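## Inherited a sword with a loose grip, do I dare take it apart?

My great-uncle left me a French cavalry sword and I'm a total beginner. Brass guard, three branches, leather grip with twisted wire. The grip wobbles a little and the wire has come undone at the pommel end. There's a 953 stamped on the guard and what I think says Guérin on the spine, but it's worn. A shop in Dresville offered to "strip and restore" it and that phrase makes me nervous! Has anybody had this done? Can I do it at home?

### Answer 1

Don't let them polish it!! A guy near me had one buffed and it looked like a new faucet. Leave it alone. Oil the blade.

### Answer 2 (Bernadette Huet, 27 March 2011)

Please don't take it apart. The end of the tang is peened over the pommel, so to get the grip off you'd have to grind that away, and then it's gone for good. I did it to my very first sword and I still feel sick when I look at it.

A little wobble usually means the wood core has shrunk. Mine moved all through December and tightened up by itself once I got it out of the room with the furnace. Try that first — give it a couple of months.

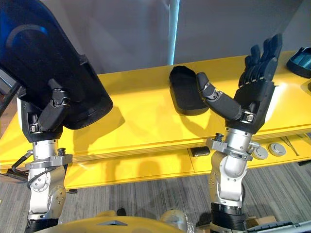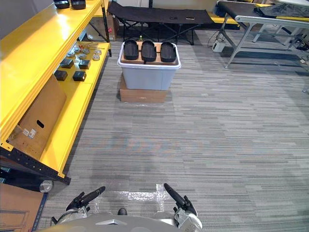 For the wire, you want a dab of reversible glue and a lot of patience. Tuck the loose end back into its groove with a wooden toothpick and hold it down with cotton thread overnight. Keep your small stuff on one open shelf while you work, little boxes toward the front and the rods and red-tipped tools at the back like on the yellow shelving, so you aren't reaching across the blade for anything. I use Denden wax on the leather, hardly any, and I keep it off the brass.

The 953 could be a rack number or a serial, I wouldn't hang a date on it. If the spine really does say Guérin, get a sharp picture with the light coming in low from one side before you clean anything. I paid 2,625 for one with a nice clear inscription and it still took me 2 years to work out who had owned it.

### Answer 3

Agree with Bernadette on the peen. Tralleo has a list of marks you can search, mostly swords and a few bayonets. I sent in 16 and got answers on maybe half. What did the shop quote you?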